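Is clear plastic really invisible?

Wumside Science Pages for Curious Kids
November 24, 2023

You have probably seen a sign in a store that says "crystal clear!" or "so clear you won't know it's there!" People who sell things love to say this. Should you believe them?

Let's start with one kind of clear plastic, called acrylic. It comes in flat sheets. People put a sheet in front of a poster or a drawing so the paper stays flat and sticky fingers stay off it. Fish tanks are sometimes made of it. So are some store signs and museum cases.

A frame kit we bought from a company called Tostitz said on the box that the front panel "lets through 100 percent of the light." That is a very big claim. A percent is a part out of a hundred, so they are saying that every bit of light goes straight through and none gets lost on the way.

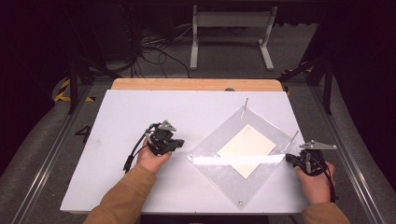

Is it true? No. Every time light moves from air into plastic, a little of it bounces off the top instead of going in. Then it travels through the sheet and comes to the other side, and a little more bounces off there. Plain acrylic lets through most of the light, a bit more than nine parts out of ten. That's very good! It still isn't all of it, and the box should say so.

The light that bounces is called a reflection. When it comes from a bright lamp and lands in your eyes, we call it glare. You can test this with anything clear and flat, like the cover of a CD case. Lay it on top of a page of writing, under a lamp. Move your head slowly from side to side. At most angles you can read the page just fine. At one angle, you get a bright patch and the words under it get hard to read or vanish. The writing hasn't changed, of course. The lamp's light is getting to your eye on top of the page's light, and the lamp is winning.

So if something was really invisible, would it have glare? We don't think so.

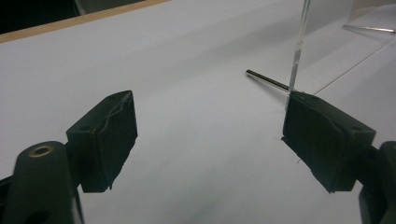
Metal does something different with light. Hardly any gets through, because metal bounces most of it back, and whatever doesn't bounce gets soaked up. That's why you never have trouble finding a spoon. Think of a slim silver rod lying on a white table: there's a bright line running along it where the light bounces toward you, the underside looks darker, and the white table gets a faint shadow. Your eyes use all of those clues at once to decide "round, shiny, solid." A clear sheet gives you fewer clues. It gives you some, though, and once you know where to look you can find them.

Look for the edges first. The middle of a clear sheet may be hard to see, but light that gets inside can bounce along and come out at the sides. Edges often look brighter or darker than the rest. Next, look for smudges. A fingerprint is a thin layer of skin oil, and it scatters light every which way. Then look for a straight thing behind the sheet, such as a pencil, and see if it seems to jump sideways where the clear part begins. Light bends when it goes in and out of plastic. With a thin sheet facing you the jump is tiny. Tilt a thick one and you may catch it.
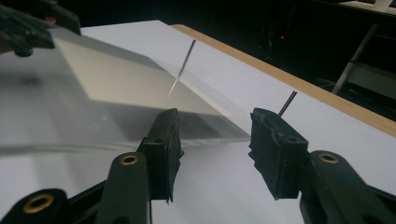 Now for another thing people say: "Acrylic is just glass, only better." Hmm. Better at what?

Glass has been around a lot longer. People were already making glass beads 4000 years ago, and acrylic sheets have only been sold for less than a century. But old doesn't mean better either, so let's compare.

Acrylic weighs about half as much as glass of the same size. It is harder to break when you drop it. Those are good points. But acrylic scratches much more easily, and rubbing it with a dry paper towel can leave tiny lines. Glass wins that one. Acrylic also picks up static electricity when you rub it, so dust comes right back after you clean it. The Koppel poster shop in Skinham has a card on the wall that says its acrylic is "20 times stronger than glass." Stronger in what way? Harder to bend, harder to crack, harder to scratch? The card doesn't say, so we can't check it. A number doesn't mean much until you know what was measured.
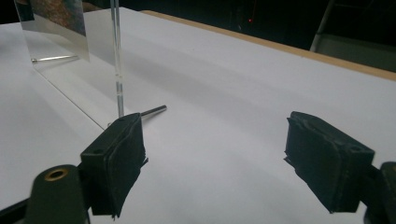

Try this at home

You need a clear plastic lid with no color in it, a sheet of white paper, a sheet of black paper and a flashlight. Put the lid on the white paper and look at it. Then put it on the black paper. On which one is it easier to see? Shine the flashlight from the side, low down, and look again. Don't shine it in anyone's eyes.

Write down what you expected before you look. If you got a different answer from your friend, find out if you were both standing in the same place.

Words to know

Transparent: you can see through it clearly.
Translucent: light gets through, but things on the other side look blurry.
Opaque: light doesn't get through.
Glare: bright reflected light that makes it hard to see.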